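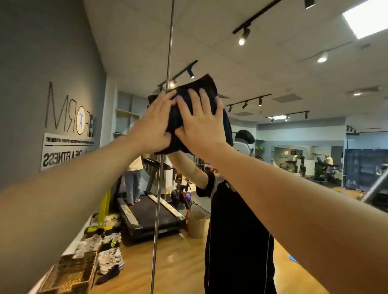

Suksawat to open the Dirbridge Film Week, and I couldn't be happier

Dirbridge, Tue 20 November

Well, we finally have an opening night! I'm Vusumuzi Botha, I program the Dirbridge Film Week, and I've been sitting on this one since May (my family will tell you I've been unbearable). Our opener next year is Suksawat, the new feature from Plorkmont Pictures, and it will be the first time anyone outside the cutting room gets to see it with an audience.

For those who haven't come across the book, Suksawat began life as a slim paperback in 1977. It's about a ferry cook who inherits a cinema on a river bend and has no idea how to run it. My copy lost its cover years ago and the last chapter is held on with tape. I read it on a night bus at nineteen and missed my stop, so when Plorkmont rang to say they'd finished their version, I said yes before they'd got to the running time. It's long, by the way – bring a cushion if you're in the old balcony seats.

The screening is at the Clatenar Theatre on Mill Street. We have 1000 seats for the night, which is every seat in the building, upstairs and down. Doors open an hour before the film and the bar will stay open afterwards for anybody who wants to argue about the ending. I certainly will.

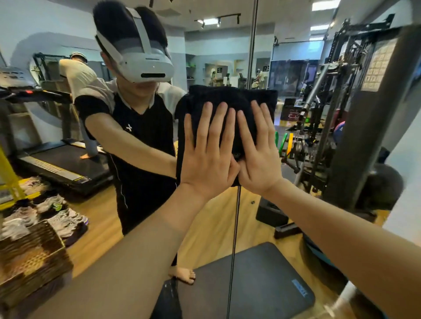 I should say something about the ending, because readers of the book are going to ask. The filmmakers have moved the last section forward to 2083, with the cinema still standing and the river a good deal higher. When I first heard that, I groaned out loud. Then I watched it, and by the final reel I'd come around completely. The colours in that stretch are gorgeous, and the sound of water under the floorboards has stayed with me for weeks.

There will be 3 screenings in all: opening night, a weekday matinee at a cheaper price, and a captioned session on the closing weekend. A few of the Plorkmont crew are coming up for the first one and have agreed to a chat on stage. I'll be asking the questions, so please send me better ones than I've got. We're also putting the short films in front of the matinee this time instead of bundling them into one late program, which a lot of you asked for after last year's very long evening.

Members can book from Monday morning and everyone else from the Thursday, at the Clatenar box office or through the festival website. The rest of the lineup will follow once I've chased up two distributors who owe me an email.

Media enquiries and interview requests: Vusumuzi Botha, Dirbridge Film Week, care of the Clatenar Theatre box office.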